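# How does a robot decide where to move?

A robot arm in a lab can pick up a tomato, carry it across a table and set it down on a plate. The motors do the lifting. The software does the deciding. Every small movement starts as a number worked out by a computer program.

This page is about that program. The one we'll follow is called Puvo, and it was written by Solange Barbosa and Gwilym Gough at a workshop called Staltlow.

## Step one: look

Puvo gets its pictures from a camera fixed near the robot's gripper. When the arm moves, the camera moves too.

To a computer, a picture is a very long list of numbers. Each tiny dot, called a **pixel**, has numbers that say how much red, green and blue it holds. Nothing in the list says "vegetable" or "table". The software has to work that out.

To help it learn, Solange and Gwilym showed Puvo 3000 practice pictures. In each one, a person had already coloured in the objects and labelled them. After enough practice, the program could make good guesses about pictures it had never met before. This part of the job is called **perception**.

Shiny things are harder. A bright spot of light on a smooth skin can look like a separate object, and a shadow beside a plate can look like part of the plate. Gwilym spent most of March fixing mistakes about shadows.

## Step two: plan

Once Puvo has a guess about what is where, it makes a plan. The plan is a list of places the gripper should pass through, in order. Programmers call these **waypoints**.

You make plans like this too. If you reach for a glass behind a cereal box, your hand goes around the box. You don't think about it much. A robot has to have every part of that path worked out.

For a simple pick-up, Puvo uses 7 waypoints. For a tricky one it can use 14. It checks each of them against two questions:

- Can the arm reach this spot?
- Will any part of the arm bump into something on the way?

If the answers are wrong, Puvo throws out the plan and tries another one.

## Step three: move a little, then look again

The arm doesn't close its eyes and follow the whole plan. It moves a little, takes a new picture and compares it with what it expected. If the gripper has drifted to the left, the software nudges it to the right. This is called a **control loop**, and it goes around again and again until the job is done. 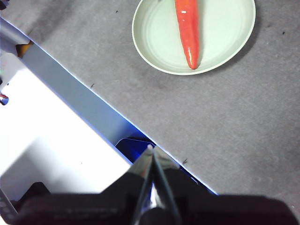

A long, thin thing like a chilli needs extra care. The software has to find which way it points, so that the fingers can close across the narrow part. If they came down lengthwise, they might miss it or push it along the plate. A round tomato is easier, as it can be gripped from almost any side.

The edge of the table matters as well. Puvo keeps a map of where the tabletop stops, and its plans keep the gripper clear of that line on the way down.

## Try it yourself

You'll need a partner, a plate and a carrot.

1. Put the carrot on the plate and close your eyes.
2. Your partner gives you one short instruction at a time, such as "left a bit" or "down".
3. Move only as far as you're told, then wait for the next instruction.
4. Swap places and turn the carrot to point a different way.

Your partner is doing the looking and the planning, and you are the motors. Try it once more with your partner allowed to look only at the start – then give all the instructions from memory.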